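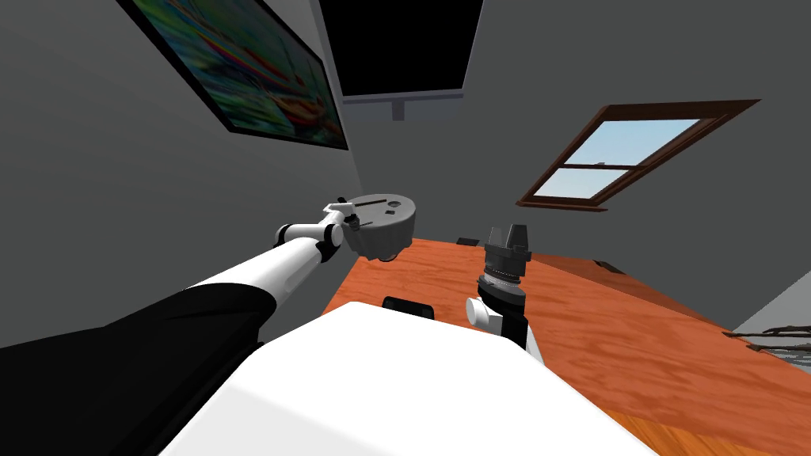

Chapter 6
Showing a Robot a Task

6.1 Two ways to give a demonstration

In the last chapter every motion was written out by the programmer. Each pose was entered as a set of joint angles, and the controller filled in the path between one pose and the next. This works well for jobs that repeat without change. It works badly for jobs such as clearing a table, where the objects are in a new place each time and the order of the moves depends on what is found.

The alternative taken up in this chapter is to have a person carry out the task through the robot and record what happens. The record is called a demonstration. A set of demonstrations can be replayed, edited, or used to train a policy, and we will treat those three uses in Sections 6.4, 6.5, and 6.6. First we need to know how demonstrations are made.

In kinesthetic teaching, the operator takes hold of the arm and moves it. The motors are placed in a mode that cancels the weight of the links, so that the arm stays where it is left and moves when it is pushed. The operator feels contact directly. When the fingers touch the table, the hand on the wrist knows it. The drawback is that one person has two hands, and guiding a single arm with seven joints often takes both of them. Kinesthetic teaching of a two-armed robot is slow, and the operator's body tends to block the cameras.

In teleoperation, the operator stands or sits apart from the robot and sends commands through a device. The device may be a pair of handheld controllers, a smaller copy of the arm (a leader arm), or a keyboard. Each hand can run one arm. Nothing stands between the cameras and the work. What is lost is the sense of touch, unless the device has motors of its own to push back.

A simulated robot can't be held by the wrist, so demonstrations in simulation are nearly always made by teleoperation. The two-armed robot at the opening of this chapter is simulated. Both grippers are empty, and there are small dark objects on the table with its orange-red wood grain.

6.2 The Gendcombe exercises

The worked examples in this chapter use a set of tabletop tasks we call the Gendcombe exercises. They were put together by Vittoria Carbone for a laboratory course and have been used in their present form for several years. The full set holds 2821 demonstrations. Students work with a smaller portion, the Mostyn subset, which has 131 demonstrations and can be processed on an ordinary laptop.

All of the Gendcombe exercises share the same structure. The arms begin clear of the objects. The operator brings one gripper to an object, closes the fingers, moves the object to a goal region, and releases it. In the harder exercises the object must be passed from one gripper to the other before it is released. The operator ends the recording by returning both arms to a position clear of the table.

6.3 What is recorded

A demonstration is a list of time steps. At each step the logger stores the following:

the measured angle of every joint in both arms
the opening of each gripper
the command sent by the operator
one image from each camera
the time at which the step was taken

Students often ask why the measured angles and the command are both kept, when the arm is supposed to go where it is told. The two are seldom equal. A real arm lags behind its command, and a gripper closed on a block will report a wider opening than the one requested. That difference carries information. If the operator commands the fingers fully shut and they stop partway, something is probably between them.

The time stamp matters more than it may seem. Joint readings usually arrive much faster than images. If the logger pairs an image with a joint reading taken later, the record will show the gripper slightly ahead of where the camera saw it. In slow motions the error is small. Near a grasp it can be enough to spoil the example. Clurov, the logging program used in the exercises, stores the streams separately and aligns them after the recording is finished. The method is given in Section 6.3.2.

Failed attempts are also recorded. An operator may miss a grasp, back off, and try again. Older practice was to throw these recordings away. We recommend keeping them in a separate folder and labeling the step at which the attempt went wrong. A policy trained only on clean motions has no example of how to get back from a bad one.

Terms introduced so far

Demonstration: a time-stamped record of a task carried out by a person through a robot.
Kinesthetic teaching: giving a demonstration by moving the arm by hand.
Teleoperation: giving a demonstration from a distance, through an input device.
Leader arm: a small arm moved by the operator, whose joint angles are copied by the robot.

Before you continue

Install Clurov and download the Mostyn subset. Open any recording in the Plillent viewer and plot the commanded and measured gripper opening on the same axes. Mark the steps where the two curves separate. Keep the plot, as you will need it for Problem 2 at the end of the chapter.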